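The ceasefire counts only what it wants to
Aug 18, 2020

The truce between Skultance and the Gosis rebels is 42 days old, and we are told it is holding. I would like to know who is doing the telling. The government says it is holding. The rebels say so too, on the days when they are not accusing the government of shelling them. The monitors at Wilstead publish a bulletin and go home.
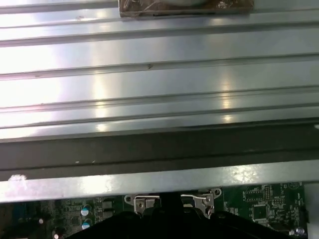
The Wilstead bulletins record 243 "incidents" since the signing. An incident can be a shot fired in the air or a village emptied overnight, and the text does not say which. I have read them all, and it is like staring at a sheet of ridged metal, strip after pale strip laid out the same way, with the glare worst just where you want to see detail. A few specks and scuffs on the surface, among them a burnt clinic, a blocked bridge. Both were dropped from the next edition.

Officials say the wording must stay neutral if both sides are to keep talking. Perhaps. But a report written so that neither army will mind it is not much use to the people living between them.
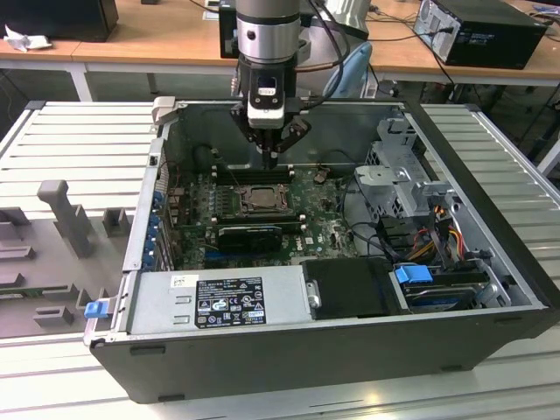

Who gets to go home

The deal promised that displaced families could return by the end of July. The ministry says 1,905 people have done so. It does not say where they are sleeping, or how many left again. On the Kuroda road, the only one open to civilians, there are still army checkpoints at both ends, and passes are handed out by the same officers accused of clearing the valley in the first place.

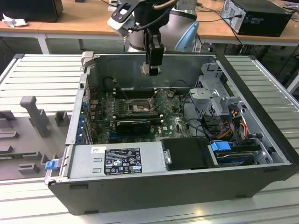
A reader in Gosis wrote to tell me I was being unfair, that any quiet is better than none, and that her children had slept through the night for the first time since winter. I believe her, and I would not trade those nights for a better bulletin. Her letter also said the market was still shut and that her brother had not been released.

More than 1,082 prisoners were meant to be exchanged in the first month. Neither side has published a list. The next round of talks will open with prisoners as the fourth item on the agenda -- after flags, seating and the wording of the joint statement.
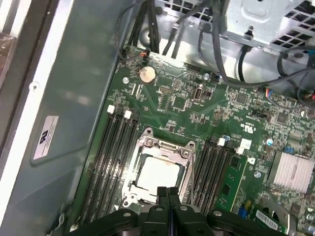

A processor in its socket on a green motherboard.

I will be told to be patient. I would find it easier with a list of names and a second road.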